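评测 > 收纳与货架 > 金属层架

Plammont 黑色孔柱层架使用感受:装零食的架子,我终于不想换了

文:Fiachra Nic Giolla

先说结论,省得着急的朋友往下翻:喜欢,非常喜欢,已经又订了一组。

我管着一间小小的零食铺子,卖的大多是盒装的东西,饼干、能量棒、椒盐脆饼之类。盒装零食看着老实,其实很挑架子。盒子轻,站不稳,层板稍微有点晃,前排就倒一片;层板要是网格的,盒角会卡在格子里,抽一盒带倒三盒。之前那组网格架我忍了很久,六月里终于拆掉,换成了 Plammont 的黑色金属架,上面铺浅色木层板。
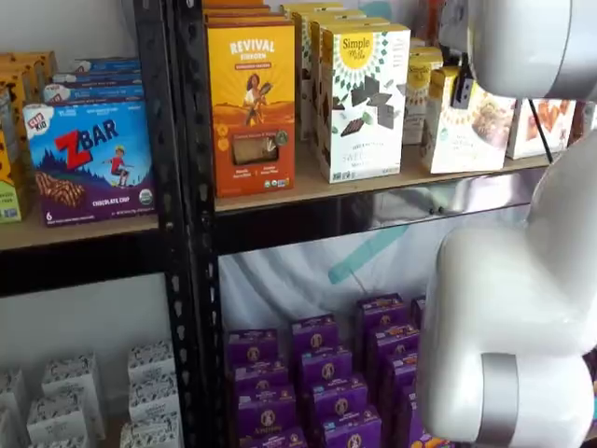 阅读时间:10 分钟

先讲立柱。黑色,从上到下一排水滴形的孔,间距均匀。横梁两端带挂钩,对准孔往下一压就挂住了,没有螺丝。我第一次装的时候太小心,轻轻放进去就以为好了,结果按一下层板,一头翘起来。后来学乖了,每根梁挂上之后用橡皮锤敲一下,听到那声闷响才算到位。(没有橡皮锤的话,垫块毛巾用普通锤子也可以,别直接敲,漆会掉。)

水滴孔的好处是能随时改层高。CLIF Kid 的 ZBAR 那种盒子,我喜欢前面立一盒,正面朝外,后面的平着叠起来补货用。这样一来层高就得留够,手要能从上面伸进去,把后面叠着的拿出来。原来的架子只有固定三档,要么浪费一大截空间,要么手背老是蹭到上面那层。现在我把梁往上挪了一格,刚刚好,真的是刚刚好!

相邻的两格共用中间一根立柱,这个设计我一开始有点犹豫,怕改一边会影响另一边。用下来没有这个问题,左右两边的梁各挂各的,高度可以不一样。我现在是左右对齐的,纯粹看着舒服。哪天进了特别高的盒子,右边单独抬高就行。

再讲层板,也是我最满意的地方。木板表面平,盒子推进去、拉出来都很顺,不会一顿一顿的。浅木色配黑梁也好看,花花绿绿的包装放上去反而显得整齐。我那几盒 REVIVAL 饼干,橙黄色的盒子,前面还开了个透明窗能看到里面的饼干,摆在黑色铁网上总觉得灰头土脸,换到木板上一下子精神了。我知道这听起来像心理作用,但来拿货的 Yaroslav Kravchuk 也问我是不是换了灯。没换,还是那盏旧灯。

层板直接搁在梁上,没有固定件。有人不喜欢这一点,觉得不牢靠。我自己用着还好,板子尺寸做得很准,四边卡得住,平时取货不会移位。擦灰的时候整块抬起来就能擦到梁,反倒方便。要是家里有小朋友爱从下面往上顶,可以在板底贴几块防滑垫。

说说摆法吧,经常有人问。

我试过按品牌分,也试过按口味分,最后还是按盒子的形状来。差不多高的放一起,特别高的单独靠边。前排全部立着、正面朝外,后排平叠或者竖着排,随货的形状来。架子的深度够放两排还有余,后面的盒子稍微往后靠着也没关系,前排不受影响。唯一的麻烦是后排容易被忘掉,尤其包装颜色接近的,前面卖完了才想起后面还有。我的办法是在横梁正面贴一小条美纹纸,写上后排是什么。黑色横梁上贴浅色纸条,很显眼,撕下来也不留胶。

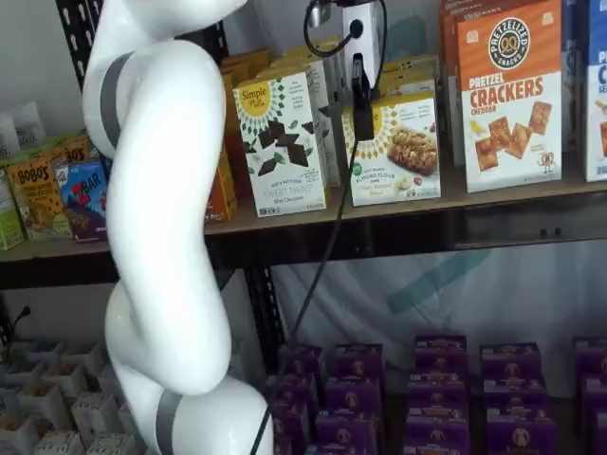

上层前排:Simple Mills 的 Sweet Thins(薄荷巧克力)和 Almond Flour Bars,右边是 Pretzelized 切达味。

Pretzelized 那盒是我这层里的高个子,也是我定层高时拿来比的那一盒。建议大家装之前先把自己最高的盒子找出来,站到层板上比一比,再往上多留一个手掌。我第一次没比,装完才发现得重来,半个下午就这么没了。好在重来也就是把梁抬起来换个孔,换成以前那种螺丝架,我大概会坐在地上生闷气。

承重方面,我买的这款说明书上写的是每层 100 公斤。老实讲,零食根本用不到,整层塞满盒子也压不出什么名堂。不过我在最下层放过一阵整箱的瓶装水,梁没有看得出来的弯,我就放心了。打算放罐头或者工具的朋友,可以把重的都往下放,上面留给轻东西,稳当得多。

缺点也有,不多,但得讲。

第一,孔的边缘有几处没打磨干净。我擦立柱的时候抹布被勾住过一次,徒手摸要小心。拿细砂纸蹭两下就好,可这种事出厂前就该做完。

第二,木层板怕水。我在上面放过一杯冰咖啡,忘了垫杯垫,留了一个圈,到现在还在。后来我给剩下的板子都擦了一层木蜡油,水珠能停住一会儿了。如果要放在潮湿的地方,收到货先上油再装,装完再上就很别扭,梁挡着边角擦不到。

第三,包装。立柱用一层薄薄的纸皮裹着,我收到的有一根底部磕掉了漆。客服回得很快,补寄了一小瓶黑漆,颜色对得上,就是刷子太粗。

第四,说明书的图画得太小,横梁的正反我看了半天。记住一点就够了:有凸沿的那边朝里,层板坐在上面。装反了板子会高出来一截,一眼就看得出不对。

有读者来信问它和 Warusico 的网格架比怎么样。我两个都用过。Warusico 便宜,通风好,放锅、放根茎类蔬菜我会选它。放盒装的、瓶装的、底小身高的,还是选木层板吧,省心太多。还有人问能不能只买层板,装到别家的架子上。我量过自己手头的旧架子,差一点点,搁不稳,就没折腾。

另外提醒一句,装的时候最好有两个人。一个人也能装,我装第二组就是自己来的,但头两根梁挂上之前,立柱没有东西撑着,得用肩膀顶住,姿势相当不体面。我的做法是先把一侧靠墙,挂最下面那根梁,再挂最上面那根,站稳了再补中间的。装完拿水平尺放在层板上量一下,脚垫能旋,地面不平就靠它找回来。

到现在为止,我每天开门都要从它上面取几十次货,梁没有松,板没有翘,盒子也不再成片地倒了。光是最后这一样我就愿意再买一次。新订的那组到了之后会装在门口,打算试试更窄的层距,专门放袋装的东西,到时候再来更新。

评分:9 / 10

相关文章
Warusico 网格架:放厨房比放仓库合适
Hoekstra 折叠踏步凳,够高处货物用了一季
盒装零食怎么摆才不倒:读者来信选登
木层板上油,选哪种蜡好擦
2000 元以内的小仓库改造清单

© Testine 评测 | 联系编辑部 | 转载请注明出处 | 返回顶部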